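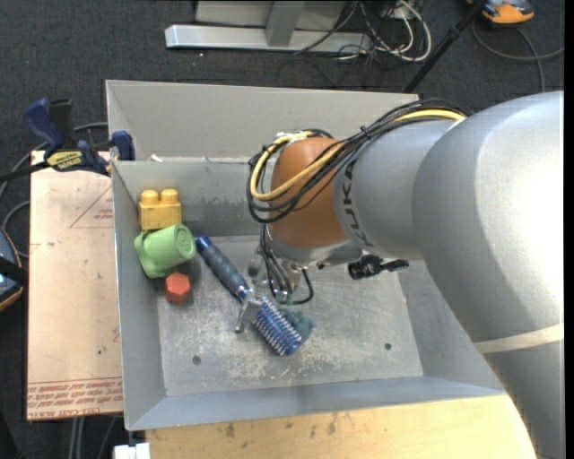

A mixed tray: screwdriver, wire brush, a bracket and a stray toy block and other small pieces.

Sorting out the odds-and-ends tray

Reading time: 5 minutes

Most workbenches have a tray, tin or drawer where small things end up. A screwdriver goes in at the end of a job, then a bracket left over from a shelf, then a toy block found under the sofa. After a few months you can't find anything in it and you buy a second screwdriver.

The tips on this page are for clearing a tray like that and keeping it usable. You need a clear bit of table, a sheet of cardboard and something to sort into. Old jam jars will do.

Start with the table

Put down a sheet of cardboard next to the tray before you take anything out. One side of a flattened delivery box is the right size for most benches. It keeps grit and filings off the wood, and small screws don't roll as far on it as they do on a bare top. When you have finished, fold it and tip the dirt into the bin.

If the tray is a light one, fix it down. Two bar clamps on one corner will hold a sheet metal tray still while you scrub it. Tighten them by hand until the tray stops sliding and leave it there. Thin metal bends if you carry on. Put a scrap of card under the jaws if you mind about marks.

Take out the big things first

Lift out anything with a handle before you start on the small pieces. Tools lie across each other and trap the bits underneath, and a wire brush will catch on everything if you drag it. Pick it straight up by the handle.

Put the tools in a row along the back of the cardboard. Leave them there until the tray is clean.

Now take out the loose parts and make these heaps:

Tools
Fixings and brackets
Things from other rooms
Don't know

Keep the "don't know" heap small. Put it in a jar, write the month on the lid and look at it again in a year. I opened one marked January this winter and threw away all but 2 pieces.

Toy blocks and other visitors

Building blocks get into workshop trays in any house with children, and they pick up oil and metal dust there. Wash them before they go back in the toy box. Warm water and washing-up liquid are enough for plain plastic. Use an old toothbrush round the studs and inside the hollow underneath, where dust packs in. Rinse them and leave them hollow side down on a tea towel overnight.

Don't use the wire brush on plastic. It scratches the surface and the scratches hold dirt. Don't use white spirit either, as some plastics go cloudy.

Check each block for slivers of metal before a small child has it back. Running a magnet over it finds the steel ones. Aluminium has to be looked for under a good light.

Looking after a wire brush

A brush with metal bristles lasts for years if it is cleaned now and then. Knock it against the edge of the bench, bristles down, then draw an old comb through the rows. If it is clogged with paint, stand the bristles (not the handle) in a shallow dish of brush cleaner for 10 minutes and comb it again. Wear eye protection. Bristles come loose and they do fly.

Keep one brush for steel and a separate one for brass, copper and aluminium. Steel left behind on a softer metal shows up later as rust spots. Mark the handles with a paint pen so they don't get mixed up.

Hang brushes up if you can. Stored flat under other tools, the bristles bend over to one side and the brush stops cutting.

Screwdrivers

Wipe the shaft with a rag and a drop of light oil. Wipe the handle with soapy water and dry it. An oily handle slips when you put any weight on it.

Look at the tip. A flat blade with rounded corners can be dressed with a few strokes of a fine file, keeping the end square. A worn cross-head tip is not worth the trouble. Throw it out, or keep it for opening paint tins and mark it so you don't use it on a screw.

Brackets and spare hardware

Keep a bracket only if it is straight and you have the screws for it. Thread the screws through the holes and put a bit of tape over the back, or put the lot in a small bag. A bracket on its own nearly always means a trip to the shop.

Bent brackets can go in the scrap metal at the tip, along with anything cracked or badly rusted.

Cleaning the tray

Grey sheet metal gathers a white dust that smears when you wipe it dry. Brush out what is loose, working from the sloped sides towards the middle, and then go over the floor with a damp cloth. Dry it at once with another cloth. Left wet, bare steel will rust along the folds first.

Scuffs on the floor of a tray do no harm. If it has small holes in the bottom, put a piece of non-slip drawer liner over them, cut a little short of the sides so it lies flat. The liner also stops things sliding down into a heap when you move the tray.

Putting things back

Put back only what you use every week. In my own tray that is one screwdriver, the steel brush, a pencil and a tape measure. The rest lives in jars on the shelf.

Sloped sides are useful here. You can draw a small part up the slope with a fingertip and pick it off the rim, which is a lot easier than pinching it off a flat floor.

Empty the tray fully every couple of months. Done that often it takes a few minutes.

Macarena Llorente
Updated February 2024

Search tips and how-tos Go

Contact us | © Flurkby Household Pages | Back to top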